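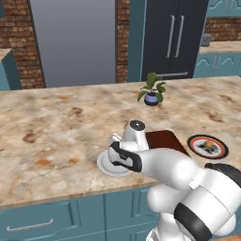
Counter tips from the Griderdale open day

Clear more counter than you think you need before you start on the dishes. The kitchen demonstration at Griderdale was run on a simulated kitchen, and most of what we took home applies to a real one. The arm had its fingers around a small white cylinder right over a plate, with the potted plant well back on the island and the far half otherwise free. Try the same at home: plants to the back, anything you lift often toward the front.

Stand tall things upright before you reach for them. Jalen Zamora, who led the session, said a canister on its side gave the software far more trouble.

Leave a hand's width between plates. If your fingers won't fit, move the plate first.

Patterned stone hides crumbs. Wipe the whole top, then look across it from a low angle.

The next open day is in August. Wear flat shoes and bring your own mug.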